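Slide 4 - The survey everyone quotes

Start with the number, then pause. Weltelmont says open offices made its people 20 percent more productive. Ask who in the room believes it. Wait for hands.

Then the fine print: 274 people answered, out of 3000 who were asked. The firm wrote the questions. "Productive" meant people said they felt productive. I feel productive after cleaning out my inbox, and I wouldn't publish that.

Slide 5 - What the brochures sell

Don't read the slide aloud. Mention that the Busidance pitch has the word "future" on nearly every page and no floor plan.

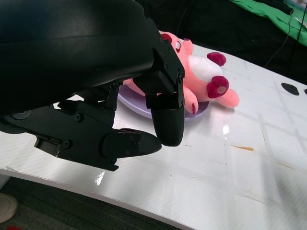 Slide 5: black mechanical hand, one finger pointed down over a tabletop.

Slide 6 - Noise

Sarnano office: they took out the walls in September, then bought headphones for around 100 people. Ask what the headphones cost. I asked twice and got a link to a blog post.

Be fair here - some teams do like sitting together. Small ones, mostly, and they picked it themselves. If someone brings up cost per desk, agree that it's lower, then ask who counted the sick days.

Skip slide 7 if we're past 3:30. Go to questions.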